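Jumcombe Allotments and Orchard Project
Progress report, January 17, 2020
Prepared by Emiko Okabe for the Felar Fund

We planted 14 of the 18 apple trees before the ground froze in November. The last four are heeled in by the east fence and will go in once the drainage trench is finished. Valdir Barbosa has dug most of it, but the bottom end still holds water after rain.

Spending to date on stakes, ties and rabbit guards is $568. The guards cost more than we budgeted – the cheaper ones were out of stock – and we have moved money from signage to cover it.

Sixteen people signed up for the pruning class. Osian Jarman will teach it in the hall and then outdoors if the weather allows. 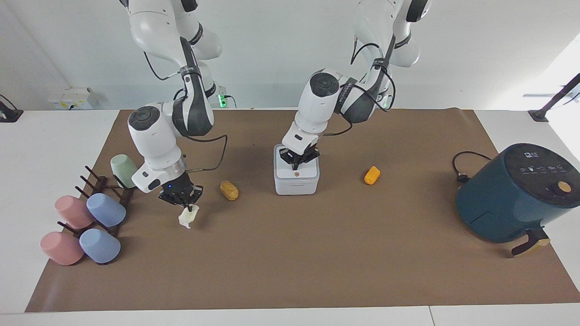 We still need a decision on the water meter. Edider has sent a quote, and we would like your approval before the next payment is released.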